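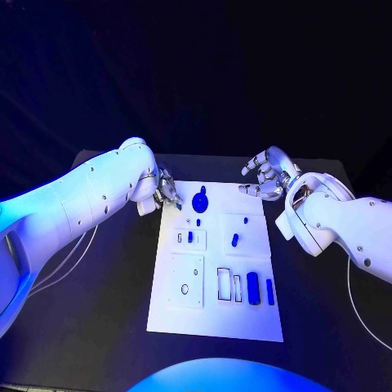 Which hand do we keep? The one that can still place the thin bar after 3,139 cycles.

Þórey Riis had typed that at the top of the log in February and had not revised it. The log now ran to 50 pages. The Kavia hand closed faster. The Nigam hand closed slower and reported fingertip force at a rate the controller could use.

"Cycle 15 again," said Định Đỗ.

She replayed it. The Kavia fingers met the peg, the current rose, the peg rotated in the grip. The controller logged a success.

"It thinks it has it."

"It has it. The angle is wrong."

He changed the wrist compliance from 4 to 2 and saved the file under a new name. Prevel wanted a recommendation by morning, one page, no plots. Drodent, who had built the controller, wanted the plots.

At 3:20 a.m. the Nigam hand missed the oval hole, backed off, and tried again without being told to. Riis checked the script. There was no retry in the script.

"Did you add a retry?"

"No."

She searched the firmware notes and found it under default behaviors, enabled. She disabled it, discarded over an hour of Nigam data, and reset the counter to zero.

Đỗ put the pegs back in their starting positions.

"Same seed?" he asked.

"Same seed."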